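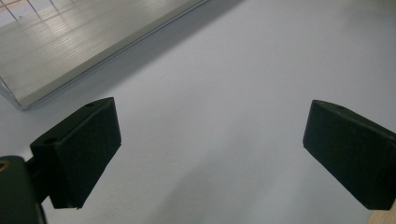

Attachment 1: gripper fingers, open

Nostalum Help Desk
Category: Accounts and Net Worth
Subject: App says I am financially free. I am not.
Status: Resolved (reopened once)
Plan: Household

Customer, 7:12 a.m.

Good morning. I use Nostalum to keep track of one checking account, one brokerage account and a small rental on Montoya Street. I set it up after reading a stack of books by rich people who all agree that you should make your money work for you. Mine has never shown much ambition, but I was willing to measure it.

On Thursday the Passive Income dial went into the green and the app threw confetti. The message said my assets now cover my living expenses and asked if I wanted to share this milestone. I did not share it. I went to work, where I am still needed for income of the active kind.

What I think is wrong:

The rent on Montoya is $1,617 a month. Nostalum has it coming in from my tenant, which is correct, and then has it coming in again the same afternoon from "Nindholm Transfer." I have one tenant and they are not that generous.

I also move $400 a month from Nindholm to my Tultance fund. The app calls this a dividend. If I could pay myself a dividend by moving my own money from one pocket to the other, I would have retired in high school.

I have logged out, logged in, and pressed Refresh more times than is dignified. Please advise.

Support, 9:40 a.m.

Thanks for writing in, and we're sorry about the confetti.

It sounds like the same account may be linked more than once. Could you go to Settings, then Linked Accounts, and tell us what is listed under Nindholm? Please don't unlink anything yet. Removing an account also removes any categories you've fixed by hand, and those can't be restored.

Could you also tell us if you set up any income rules? They're under Settings, Rules. The starter course switches a few on if you accept the suggestions at the end.

Customer, 12:25 p.m.

Under Nindholm I have:

Nindholm Checking
Nindholm Checking (new)

I have a dim memory of Nindholm changing its sign-in page in September and your app asking me to reconnect. I evidently reconnected with enthusiasm. Both entries show the same balance, so my net worth has also been flattering me. I had wondered why I was doing so well.

As for rules, yes. I took the starter course. At the end it asked whether I wanted to "think like an owner" and I pressed yes, as who wouldn't. The rules page now has Rule 1, "Rent is passive income," and Rule 2, "Money arriving in an investment account is investment income." I don't remember agreeing to Rule 2 and would like it noted that it is nonsense.

Support, 2:05 p.m.

Noted. That's very helpful.

Please try the following, in this order:

Open Nindholm Checking (the one without "new") and check the Last Updated line. If it stopped in September, it's the old connection.

Choose Merge, pick Nindholm Checking (new) as the account to keep, and confirm. Merge keeps your hand-made categories. Unlink doesn't.

Go to Rules and switch off Rule 2.

Go to the Passive Income screen, open the menu and choose Recalculate. It can take a few minutes on a long history. Leave the app open while it runs.

Let us know what the dial says afterward.

Customer, 6:48 p.m.

Last Updated on the old one did stop in September. Merged. Rule 2 is off. Recalculate ran while I made dinner.

The dial has dropped out of the green, through the yellow, and is resting on the peg. The app has taken back my milestone and replaced it with a link to an article about side businesses. The rent now appears once. The Tultance transfer is listed as a transfer. I feel poorer and much better informed.

You can close this. 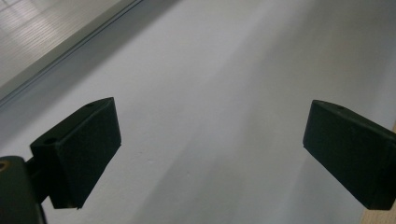

Attachment 2: gripper fingers and pale surface

Ticket closed by customer.

Ticket reopened by customer, 7:03 a.m.

Sorry. One more.

With the duplicates gone I could finally read the Montoya page properly, and there is a monthly line of $238 labeled "Owner Distribution." That is my landlord insurance. It is money going out. The app has it coming in, with a small upward arrow.

I checked the bank side. Nindholm has it as a debit, with the insurer's name and a minus sign, so the fault isn't there. It was wrong before the merge as well. I just hadn't noticed it among the riches.

Support, 10:31 a.m.

Thanks for checking the bank side first, that saves a step.

We can see what happened here. When a property is added by hand, the app asks for "regular amounts connected to this property" and takes everything entered there as income unless the Expense box is ticked. The box is below the Save button on smaller phones, and you have to scroll to find it. You aren't the first customer to miss it. We've passed this to the design team.

To correct it: open Montoya, tap the $238 line, tap Edit, scroll past Save, tick Expense, scroll back up and tap Save. Then Recalculate again.

Customer, 12:10 p.m.

Done. An expense box placed where you'd only find it if you already knew you had expenses. Whoever designed it should be writing the books.

Montoya now shows rent in, insurance out, and a profit of the size I'd always suspected. I compared the last few months against my paper notebook and they match, apart from around a dollar in one month, and I'm prepared to believe that was my handwriting.

Two questions before you go. Will the merge come undone if Nindholm changes its sign-in again? And is there a way to switch off the confetti?

Support, 1:55 p.m.

Glad the figures match.

If Nindholm changes its sign-in, you may be asked to reconnect. Choose Repair Connection on the existing account. Add Account will make a second copy, and you'd be back to merging.

Confetti is under Settings, Display, Celebrations. It's on by default. Switching it off also turns off the sound, which some people don't know about until they're in a meeting.

Customer, 2:20 p.m.

There's a sound?

Off now. Thank you. Please close for good.

Resolution note (internal)
Duplicate Nindholm connection after sign-in change, merged. Starter course Rule 2 switched off. Expense box missed on manual property entry, corrected by customer. Rule 2 wording sent to the course team along with the customer's comment.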